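Pip the Pear — plush pear in lime green

Price: see the drop-down for single or pair
In stock, sent from our workshop in Colamham

Pip is the one I get asked about more than anything else in the shop, so I've finally sat down and given him a proper page of his own instead of the two lines he's had since April. He's a soft pear in the loudest lime green I could find, narrow at one end and round at the other, and he's got that velvety pile that you can draw a line in with your finger and then brush away again. I can't leave it alone. I've had one next to the till for ages and it's been stroked by pretty much everyone who has come in to pay for something else!

I started making soft fruit after a customer wanted something for a play kitchen that wouldn't hurt when it was thrown. (It was always going to be thrown.) The first few were felt, and they were fine, but they went bobbly and sad very quickly. Then I got hold of a roll end of plush from Dastavier, who mostly do linings and had no use for that colour, and I made a pear out of it more or less because it was already the right sort of green. I've bought the same cloth from them ever since.

The colour does need a word. It's bright. On some screens it looks almost yellow and on others it's nearer to a tennis ball, and I've had a couple of people write in expecting a quiet, dusty, orchard sort of green. If that's what you're after, have a look at the Erus range further down the shop, where everything is a lot calmer. Pip is for people who want to find the thing again when it's rolled under the sofa.

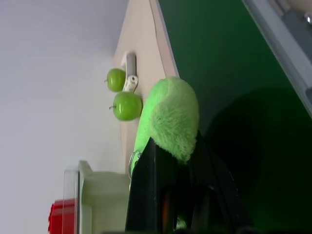
I like him best in among harder, shinier things, green apples especially, where the fuzz does all the work. Put a plush fruit in a bowl of other plush fruit and it all goes a bit mushy to look at. Put it next to something glossy and you want to pick it up straight away. Akash Dubey, who dresses windows for a greengrocer two doors along from me, has had a pair of Pips in his display through two changes of season now and says people come in and ask what variety they are.

What you get

One plush pear, stuffed, closed by hand along the bottom seam. I do the closing myself in the evenings, so if your seam wanders a tiny bit to one side, that was me with the radio on. The stuffing is polyester and I pack it quite firmly at the round end and softer at the narrow end, which makes him easy to grab. He's surface washable. Please don't put him in the machine — the cover would cope but the stuffing goes into lumps and you'll never get it even again, I've tried. A damp cloth and a drop of washing-up liquid gets most things off, and once he's dry you can bring the pile back up with an old soft toothbrush, brushing from the bottom to the top.

Don't tumble dry him and don't iron him. Someone did iron one. It has a flat shiny patch like a worn elbow and I couldn't do anything for it.

Will the fluff come off?

A bit, for the first few days. Any cut plush sheds along the seams when it's new, and I shake each one out before it's packed but I can't get every last hair. Give him a good rub outdoors when he arrives and that should be most of it. If he's still leaving green fluff on your jumper after a fortnight, send me a message and I'll swap him.

Buying a few

I've made over 100 of these for shops and nurseries, so do ask if you need a boxful. Panagiotis Balaskas had a big batch for the tables at his café and wanted them all at slightly different plumpness, so they'd look picked and not made, and that was the most fun I've had with an order in a long time. I can do that for you too if you say so when you order! Bigger orders take longer, partly the sewing and partly waiting for Dastavier to have the lime in. I'd allow three weeks to be on the safe side, and more in the run-up to Christmas.

Postage and packing

Singles go in a cardboard box, pairs go in the same box with a bit more of a squeeze. He'll look creased when you open it. Leave him out overnight and he puffs back up. I use Singhal for the parcels and they've been very good to me, but they do like a house number, so please check you've put yours in.

Goes well with: the plain cotton fruit bag, the Erus plum, the small wicker bowl (back in soon, I've been promised).

Questions go to the usual shop address, and I answer most of them after tea.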